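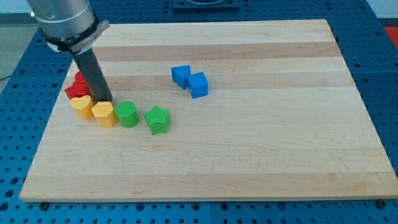
Colored blocks on a light-colored wooden board.

Edge-glued board

An edge-glued board is a flat panel made by joining narrow strips of wood along their long sides. Such boards are used for shelves, tabletops and kitchen goods. Strips cut from different logs often vary in shade, which gives the panel a banded look.

The town of Wutov had a panel mill with 47 workers, later bought by the furniture maker Jindeto. Its standard panel was 200 centimeters long – a size still sold in the region. Most panels are sanded after the glue has set and then oiled.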